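Tundville Stationery Reuse: progress report to the Nivalel Fund

Monday, August 22, 2022

Prepared by Idun Solberg, Skivport
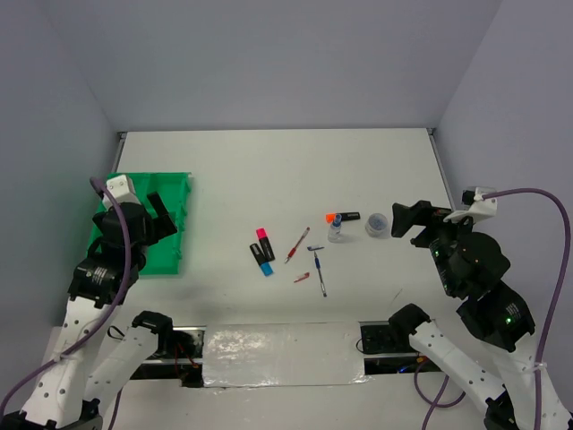
The grant of 1,184 pounds was paid to us at the start of the summer and covers the collection, sorting and handing out of used pens, highlighters and other small desk items from offices in Tundville. The first collection is finished and most of the sorting has been done. We are on schedule, apart from the delivery to the second school, which has moved back by a week.

Collection

We set a target of 1,000 items and reached it in the first week of August. The largest single donation came from Nikolovski, who cleared two floors before their office move and let us take whatever was left in the drawers. Highlighters and ballpoint pens make up most of what we have. Pencils were fewer than expected, and we were given a lot of staplers that we had not asked for. These have been put to one side until we know whether the schools want them.

Sorting

Everything is tipped out on a table in small batches and gone through by hand. Pens and highlighters are tried on scrap paper. Anything that writes goes into one of the plastic bins, and dried-out pens go into a sack for recycling. Small batches are slower to set up but fewer things roll on to the floor, and the mixed-up colours are easier to put right at the end.

Highlighters have taken longer than pens. Many have lost their caps, and a cap from one make seldom fits another. We now keep spare caps in a tub and try them at the end of each session. So far 200 items have gone for recycling, most of them highlighters.

Spending

Most of the money spent to date has gone on van hire and on bins and labels. Room hire has been lower than planned, as Skivport let us have the sorting room free on weekday mornings. I would like to move the saving to transport, and would be grateful for your agreement to this before the next van booking.

Next steps

The first school has had its delivery and has asked for more red pens. The second will get its boxes once term starts. We have 5 crates still to sort, and I expect to finish them before the end of the month. A full list of spending, with receipts, will come with the final report.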